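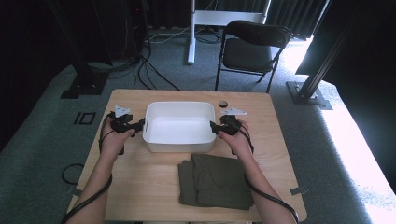
Progress report to the Mivstead fund, 9 Sep 2022

In this period we held the open day which was planned since April. Trunon received the guests in two groups, and each group stayed for the full demonstration. The task was folded clothing and a storage bin, with the hand-held grippers. Visitors from Robles asked mostly about the cables — they would prefer a version without them. We have 1,007 recordings in total now. Still open is the written feedback from Drulel, and we will send it with the next report.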